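Keeping one arm in good order: a talk with Indira Arumugam

When I came to the workshop in Divumthorpe, a little before nine in the morning, Indira Arumugam was already on her knees under the table with a torque wrench. She looks after the sorting cell that the people here call Rangel. It is one arm, one gripper and one white table, and she has taken care of it for four years.

"The first thing is always the base," she told me when she came out. "If the base has moved even a little, all my other work is for nothing. So I check the bolts before I switch on, and I write it in the book."

The book is a thick paper one. She prefers it to the tablet, which she says has lost her notes two times. On the page she showed me, there was a line for every start of the machine, with the bolt check, the state of the cable and her initials. Welington Siqueira, who takes the late shift, writes in green ink, so it is easy to see who did what.

I asked her which part gives the most trouble.

"The cable, for sure. People expect me to say the motors. But the motors are quiet things, they complain slowly. A cable bends every time the wrist turns, and one day a wire inside it is broken and the arm stops with the fault 418. Then you can look for hours, if you are new."

She was new herself when she met this fault. She changed a connector, then a board, and the fault came back both times. It was Derek Stockdale, now retired, who told her to move the arm slowly by hand and watch the signal at the same time. At a certain angle the signal dropped. Since then she keeps a spare cable on a hook by the door, and she leaves the loop wide enough that it never pulls tight.

The gripper has its own routine. Every evening the fingers are cleaned with a soft cloth and a little alcohol, and then she closes them on a metal gauge to see that they meet straight. "If one finger is a bit lower, you will not see it with a box," she said. "With a round thing you will see it. It rolls away from you."

For this reason her test after a repair is done with ordinary shopping and not with test blocks. She puts out things which are soft, round, smooth or hard to see, with baskets at the back, and lets the arm work.
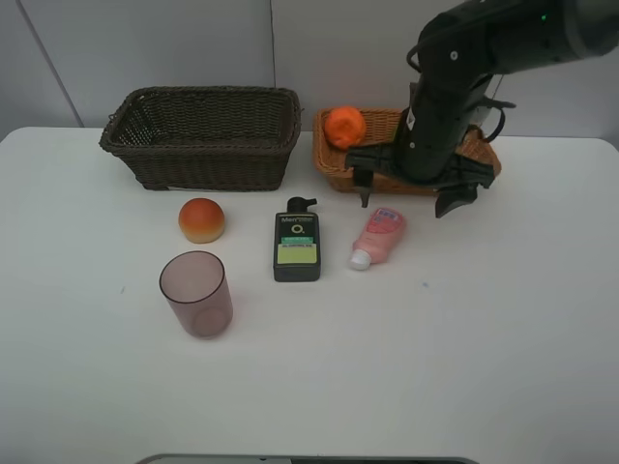

"Fruit is honest," she said. "Bread is more difficult, because it lets you squeeze too much and it does not protest. I begin with low force and go up in small steps. When Welington set the force after the last finger change, he began too high, and we had many flat rolls that week."

The see-through cup is in the test for the vision side. Light from the windows changes through the day, and in September, when the sun comes in low, she repeats the camera check after lunch. Bottles are tried both upright and lying down – the same bottle can be easy in one position and a real problem in the other.

A full test is 13 picks. If one of them fails, she repeats the whole series from the start, also when she believes she knows the cause. Welington finds this too strict, and he told me so himself while he was hanging up his coat.

Before I left, I asked what she would change if she had the money.

"A second gripper, the same model," she answered at once. "Now, when I service this one, the cell is standing still. With two I could swap them in the time of a coffee." She has asked for it twice, and the request is now with the office in Drindenley. Meanwhile she has a set of new finger pads in the drawer, and she plans to fit them next month.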